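Gerka Deposit, Lerkolthorpe Property
Progress Report to Tomar Resource Fund
Prepared by Urszula Wróbel, Project Geologist, Gedaner Minerals
28 October 2019

1. Status

Infill drilling on the northern half of the Gerka deposit is complete. Total meterage for the program stands at 3,569 m of diamond core, all of it logged and photographed. Sampling is finished except for the last two holes, which are being cut now. The southern fence has not been started and is held over to the next funding period, as agreed with Kiran Mittal at the March review.

Metallurgical test work is behind schedule. Details are in Section 4.

2. Drilling and core handling

Core recovery was good in fresh rock and poor in the oxide cap, where the upper runs of several holes came out as rubble. Triple-tube equipment was brought in for the remaining collars and recovery in the cap improved. The earlier holes will not be redrilled. Their oxide intervals are flagged in the database and will carry a lower confidence class in the model.

Downhole surveys were run with a gyro tool on every hole. One survey was rejected after a check against the collar azimuth and was run again the same shift. Collars have been picked up by the contract surveyor, and the coordinates are in the local mine grid, with the conversion stored alongside.

Bulk density is measured on site by water immersion. Oxide samples are wax-coated first. Gaurav Bajpai has rewritten the procedure so that the balance is checked at the start and end of each tray, and the old readings taken without an end check are kept in a separate table.

3. Assays and quality control

Certified standards, blanks and coarse duplicates go in with every batch. Two batches failed on the high-grade standard and were re-assayed at the laboratory's cost. The repeat results passed and have replaced the originals. Blanks show no carryover. Coarse duplicates scatter more than we would like above the high-grade cutoff, and we suspect coarse gold — screen fire assays on a selection of pulps and rejects have been ordered to test this.

Turnaround at the laboratory has slipped. Vivek Bajpai is in contact with a second laboratory for umpire checks, and part of the overflow could go there if the delay continues.

4. Metallurgy

Three composites were planned: oxide, transition and fresh. Oxide and fresh have been made up and shipped. The transition composite is short of mass because the zone is thinner than the previous model showed. Kiran Nigam proposes drawing the balance from quarter core in the adjacent holes. This leaves less material for later reference, and we ask for the Fund's consent before cutting.

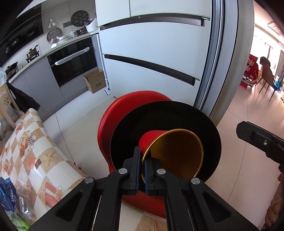
Cup with gold-colored interior and red exterior, held at the rim.

Bottle roll tests on the oxide composite are in progress. No recovery figures will be issued until the residue assays are back.

5. Budget

Drilling closed under budget, mainly through fewer standby hours. Assay costs are over, due to the screen fire work. The net position is within the approved total. We request that the drilling surplus be moved to the assay line. No new money is requested in this period.

6. Safety and environment

One first-aid case was recorded, a cut hand at the core saw. The blade guard has been replaced. Sumps at the completed pads have been drained and backfilled, and topsoil is back on all but the two pads nearest the access track, which are still in use for parking.

7. Next period

— Complete cutting and dispatch of the last two holes.
— Receive screen fire results and review the top cut.
— Make up the transition composite, subject to consent.
— Update the wireframes and hand the block model to Kiran Nigam for cutoff grade work.

Drill logs, the assay database and the quality control charts have been uploaded to the shared folder. Questions on the budget transfer should go to Vivek Bajpai.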